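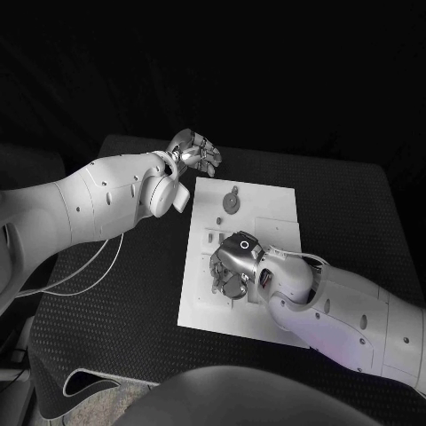 White board with four small gray parts, on a dark gray table.

Product Review: Vumon Flat Assembly Board

The Ansari training center purchased 265 Vumon boards for its introductory bench courses and asked the Workside review desk to report on their suitability. The boards were used at two sites, Ansari and Urneck, from September onward.

The white surface is the strongest feature of the product. Small gray parts stand out clearly against it, even on a dark table, and instructors reported fewer pieces lost during class. The board is flat on both sides and can be stored upright in a standard rack.

Stability is less satisfactory. On smooth tables the board shifted when a user pressed near a corner. A thin rubber mat corrected the problem, but the manufacturer does not supply one, and the cost should be included in any order. Sites with cloth-covered benches did not report movement.

Cleaning requires a damp cloth and mild soap. Pencil marks came off readily. Marker ink left a faint shadow on more than 3 percent of the boards, chiefly those used in the Tuesday evening course.

The printed instructions are brief and omit any guidance on replacement parts. Requests must be sent to Vumon in writing.

Rating: 4 out of 5. Recommended for classroom use, with a mat.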